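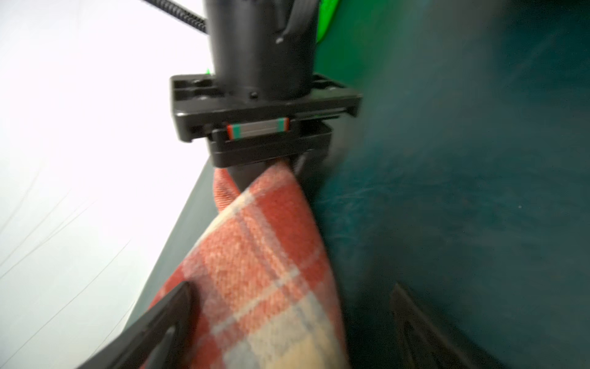
The Prenard gripper with a plaid cloth in its grasp.

Prenard sells its two-arm bench kit as something a small workshop can put to use within a day. I have had one on trial in Famcombe since April, and I think the firm is selling it to the wrong people.

The arms themselves are good. They move smoothly, they are quieter than the pair we had before, and when one stops it tells you which joint has complained. Tadeo Fuentealba, who shares the unit with me, had them running before lunch on the first day. He has set up a lot of arms. My own attempt, on a Sunday with the manual open on a stool, took until the evening and ended with a call to the help line.

That manual is the first thing Prenard should spend money on. It runs to 40 pages, and the section on handling soft goods takes up 5 lines of one of them. Soft goods are what the brochure leads with.
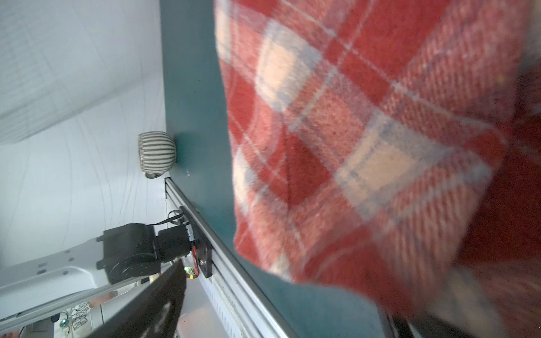

A kit aimed at beginners has to be easy to look after, and I would give this one a fair mark. Most of what you need to reach is out in the open. The silver rail has long grooves, there is a strip of tick marks like a ruler running beside it, and the motor sits on a black plate with its small red and black wires in plain view. I like being able to see a wire I may have to check. I would also like a cover to put over it when I have finished, and Prenard doesn't sell one.

Cloth is a hard job for any machine. A box keeps its shape when you pick it up, but a cloth changes with every touch, and two arms have to agree on where the edge is. I don't blame Prenard for finding this difficult. I do blame it for a sales page that treats folding as a routine you can pick from a menu.

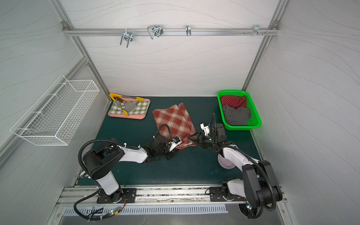 The routine does exist. In my trial it needed a good deal of coaxing, and each new cloth meant changes to the grip settings. Najwa Mansour tried the same kit for her linen hire business and sent it back within the month. She wanted a helper and got a project. For her that was a fair reason to return it.

Sawsan Harb, who teaches evening classes, takes the opposite view. Her students learn more from a fold that goes wrong than from one that works, and she would happily have a second kit. I agree with her, and that is really my argument. Sold as a teaching bench, this would be among the best things of its kind. Sold as a labour saver, it will disappoint.

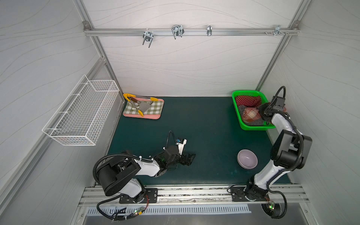 Then there is the support plan. It costs extra after the first year, and without it you lose the updates to the folding routine - the one part of the product that most needs them. I would put the updates in the purchase price and charge for the phone line.

I am keeping mine. I enjoy the fiddling, and I have the time for it. Anyone running a busy shop should ask Prenard for a trial first, and bring their own cloths to it.

Abla Daher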